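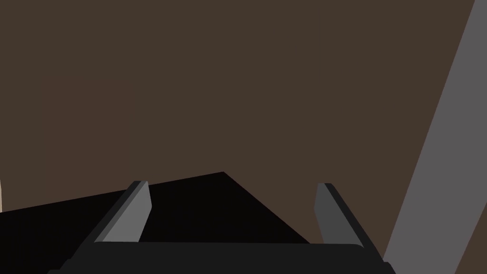 Figure 1. Wrist view from the simulator, gripper open, black object between the fingers.

Collecting Practice Runs in a Simulated Home: What We Got and What We Doubt
Project report, Flever group
5 September 2021

1. What we set out to do

The plan we handed in back in March was simple on paper. We would steer a simulated two-armed robot through household tasks, record every run, and use the recordings to train a policy that copies what the person at the controls did. The course materials call these recordings demonstrations. We called them runs.

Our claim in March was that more runs would give a better policy. We no longer believe that this was the right question to ask, and most of this report is about why.

2. Setup

The rooms come from a scene set called Kozma. We drove the robot with Flurkero, a control program written by an earlier student group, and we changed very little of it. Each run saves the camera views, the joint positions and the gripper commands. A run ends when the operator presses the stop key and marks it as good or bad.

That last step bothered us from the first week. The person who did the task also graded it. We wrote a rule sheet for grading, but the rules were loose ("the door is clearly open") and two of us could read them in different ways.

3. What we collected

We recorded 904 runs over 6 tasks. After a second person checked the operator's marks, 218 runs were thrown out. Some had been marked good when the task was only half done. Others had long stretches where the operator was thinking and the arms did nothing. A policy that copies people will copy the waiting too.

It would be easy to report only the first number, and several of the project reports we read seem to do that. We think a count of runs says very little unless the reader also knows who checked them and what was removed.

4. Problems with the camera views

The wrist view is supposed to help with close work. In Figure 1 the gripper and its two gray fingers are easy to make out, but the black object is a flat dark wedge with no markings, set against plain brown. A person looking at that picture alone would have trouble naming the object or judging how far away it is. We don't see why a network should be expected to do better with the same pixels.

The simulator's flat shading makes this worse. There are no shadows from the fingers on the object, and shadows are one of the things an operator might use to judge distance. Operators told us they mostly ignored the wrist view and worked from the wider one. So the data contains a view that the people making the decisions were not looking at.

The wider view has its own trouble. In Figure 2 the whole room is rotated, with the floor rising toward the right. The left gripper is right beside the edge of the dark panelled door, close to a small metallic fitting. The rest of the view takes in a doorway with a black refrigerator inside it, a dining table with chairs, and a large beige piece of furniture. Very little of that matters for a door task, yet all of it goes into the training set.

Figure 2. Wider view, both arms raised, left gripper at the door edge.
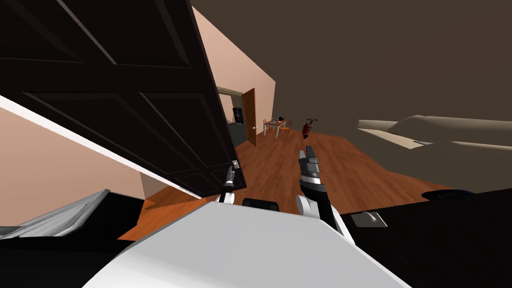 5. Training results

We trained with Simano, using its default settings, on 4 of the six tasks. The other two did not have enough good runs left after the check. In the rooms used for recording, the policy often moved toward the correct thing. In rooms it had not seen, it often reached for the place where the thing used to be. We take this as a sign that it learned the layout of the rooms along with the task, and possibly more of the layout than the task.

We did not test on a real robot and make no claim about one.

6. What we would change

Have a different person grade every run from the start. Write the grading rules before recording anything. Record fewer runs in more rooms. Show the operator only the views that the policy will be given, even if the work goes slower.

We would also drop the idle time automatically. We did it by hand for one task, and the cut points still need checking before the files are passed on to the next group.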